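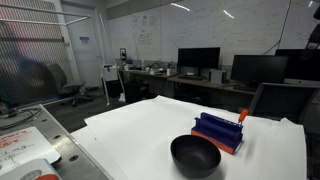
A black bowl and a blue and orange rack-style holder on a paper-covered table.

Flinport workshop sets bench rules for tableware fit checks

2018-03-25

The Flinport shared workshop has issued a bench procedure for checking kitchen racks and holders against the bowls they are sold with. It applies to all items in the Plikik tableware series and replaces the notes kept by each bench.

Under the procedure, the table is covered with white paper before any item is set down. Paper is changed when it is marked or torn. Raised corners and seams are allowed if they stay clear of the item under check. Bowls are placed upright and empty, with the holder next to them.

Each check has 8 steps, starting with rim width and ending with the spacing between the holder walls. Results are entered on a single sheet per item. Bowls that rock on a flat surface are set aside before the holder is measured.

The workshop logged 1,236 checks in the past year. Of these, 230 were repeated, most often after a rim was measured at one point only. The new sheet calls for two readings taken at right angles.

Drunov, which supplies the paper rolls, will deliver to the Flinport site once a month. The Stasiv site keeps its current procedure until July, when its remaining stock of 665 old record sheets is due to run out. Copies of the new sheet are at the front desk.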